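Plevley open day, Mar 21, 2022

I have a weakness for dishes. My cupboards are full, my husband has stopped asking, and still when the Plevley people put up a notice that they were opening their tableware rooms to visitors I had my name down before I'd finished my coffee. It was a 60 mile drive from us, most of it on the old road through Clollstead because the highway was backed up, and I got there with just enough time to find the restroom and grab a name sticker.

If you don't know Plevley, they're the outfit behind a lot of the everyday stuff you eat off at church suppers and summer camps. They don't make all of it themselves. Some they mold, some they buy in and sort and pack, and some of it they only test for other companies. I hadn't understood that before I went, so I'd been expecting kilns. No kilns! The building is low and brick and looks like a dentist's office from the parking lot.

We went in groups of 8. Our guide walked fast and talked faster, and the first stop was the molding hall, where we had to wear ear plugs and mostly nodded at each other. I caught maybe half of it. The colors come as little pellets in sacks, and changing from a dark color to a light one means running the machine till it comes clean, so they plan the whole week from pale to dark and then start over. The scrap gets ground up and used again. A man in our group wanted to know if you could buy the scrap (no) and then if you could have it for free (also no).

After that came the sample room, and I could have stayed there all day. It's warm, for one thing, and quieter, and there are dishes out on pale wooden tables at different heights so you can look at shapes next to each other. I'm a bowl person more than a plate person, so I went for those first.
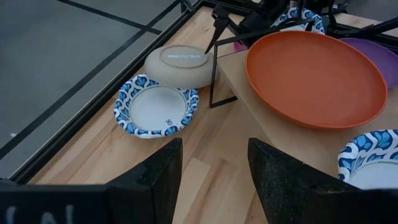 Bowls, the guide told us, are harder to get right than plates, and the rim is where most of the arguing happens. Too thin and it feels mean in the hand, too thick and soup runs down your chin. I had never given a paper bowl much credit, but I changed my mind over the white ones with the scalloped rim and the blue and white petal pattern running around it. The inside is left plain, which I like, because who wants to hunt for their potato salad in a flower print? Just behind the nearest of those was a beige bowl turned upside down, with a white label sitting neatly inside the foot ring, and I got a whole little lecture out of that one. A foot ring that's too narrow makes for a tippy bowl, and one that's too wide looks clumsy. I went home and turned over every bowl I own. Mine are mostly too narrow.

The plates I liked less, with one exception, and that was the big orange plastic one up on the raised platform. It has a good wide rim and a flat matte middle, and I could picture it in August with corn on it. There was a purple one partly underneath it, and the two together were louder than anything I'd put on my own table, but my sister would take both. The guide said people always ask for bright colors and then order beige, and looked a bit sad about it.

Last stop was packing, which they do in the back half of a building they share with Lorkden, the box people. Paper bowls go in sleeves, plastic plates go in with a sheet of tissue between each one, and there's a long discussion on the wall about which way up the bowls should travel. Upside down won. We got to try packing a carton ourselves and I was slow at it but tidy. I'd do it for a living if the drive were shorter.

They had lunch for us after, from Salazar, a chili place down the street – served in paper bowls, naturally, and I checked the rim before I checked the chili. Both fine. The cornbread was dry.

A few practical things if you're thinking of going. The tour takes 2 hours and there is nowhere to sit until the end. Wear closed shoes, they turned one lady away from the molding hall for her sandals and she had to wait in the lobby with a magazine. Parking is free but the lot is small, and the spaces on the left belong to Lorkden. The seconds shop is cash only and closes when the last group leaves. I spent 31 dollars in there, mostly on soup bowls with nice wide feet, and I still need to find somewhere to put them.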